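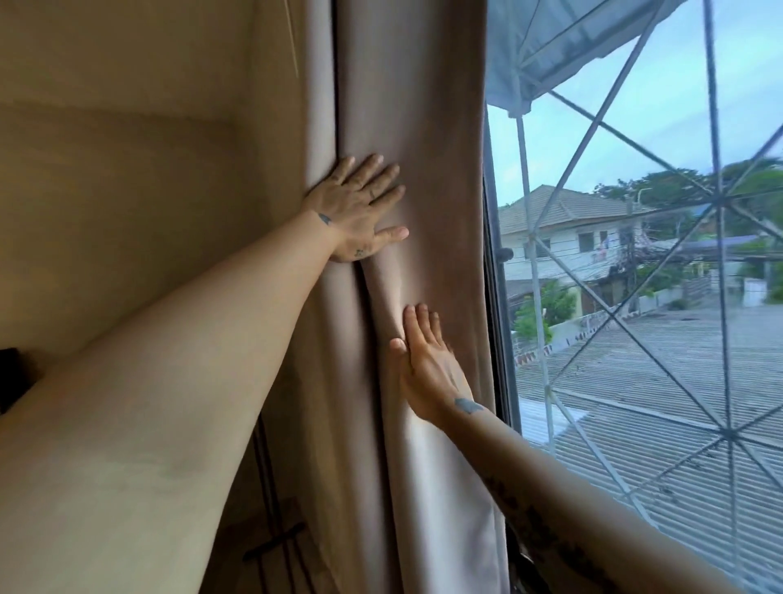
**hemstitch_hattie** wrote:

Lined or unlined, though? You've asked about shrinkage, and it makes all the difference. If there's a lining, the two fabrics will shrink by different amounts and you'll end up with a hem that bags at the bottom.

---

**pelmetpete** (thread starter) wrote:

Lined, sorry, should have said! It's the long taupe-beige pair from the front room. Ngau fabric, bought as a roll end, made up by me over one very happy winter. I'm completely hooked now and have plans for every window in the house. The question is whether I can wash them at home or whether I've got to pay for cleaning every time. There's no care label because, well, I'm the one who should have sewn it in.

---

**doublefold** wrote:

Wash them! I do all mine at home and love how they come up. Cool wash, slowest spin, half the soap you think you need, straight back on the rail while damp so the weight pulls the creases out. My Hutow linens have been through it every March since I made them and they hang better than they did new.

---

**hemstitch_hattie** wrote:

Hutow linen is sold pre-washed, doublefold. A roll end could be anything. Pete, have you any scraps left? Cut a square 20 cm each way, draw round it on paper, wash it, dry it, and lay it back on the paper. Do the same with the lining. Then you'll know.

---

**pelmetpete** wrote:

I have SO many scraps. Doing it tonight.

---

**old_tape_measure** wrote:

I'm going to disagree with both of you. Long lined curtains shouldn't go in a domestic machine at all. Wet, they weigh a ton, and header tape puckers whatever you do to it. Vacuum them with the soft brush, top to bottom, twice a year, and air them on a breezy day with the windows open. I've had a pair up for 18 years on that and they're lovely.

---

**doublefold** wrote:

18 years without a wash?? With a dog in the house I'd be able to stand mine up in the corner.

---

**old_tape_measure** wrote:

No dog. Fair point.

---

**pelmetpete** wrote:

Results! Main fabric: went in at 20, came out at 19 and a bit on the long side, hardly changed across. Lining: didn't budge. So Hattie was spot on, it would have bagged. But the colour held beautifully and it feels softer, which has made me want to wash them even more.

---

**hemstitch_hattie** wrote:

Brilliant, now you've got a number to work with. Unpick the bottom hems and the side seams, take the lining off, wash the two separately, then rehem. How deep is your hem?

---

**pelmetpete** wrote:

Double 8 cm. I was generous because I was frightened of cutting it.

---

**hemstitch_hattie** wrote:

Then you've plenty to let down. Leave them hanging for a couple of days before you pin, they drop.

---

**bobbin_and_weave** wrote:

Can I add a vote for a detachable lining? Jumuma do a lining tape that buttons on to the back of the header. I switched three pairs over and it's changed my life, linings off, linings washed, linings on. Only grumble is the price, and the hooks are a bit mean.

---

**doublefold** wrote:

Tried the Jumuma one and hated it, the lining swung about behind and showed at the sides. Zelix tape is stiffer and sits much closer. Lovely crisp pleats as well.

---

**bobbin_and_weave** wrote:

A couple of stitches down each side cures the swinging. But I'll give the Zelix a go on the landing window, I've been itching for an excuse.

---

**pelmetpete** wrote:

Zelix ordered! Seams come out at the weekend. I'll post the final drop once they've hung.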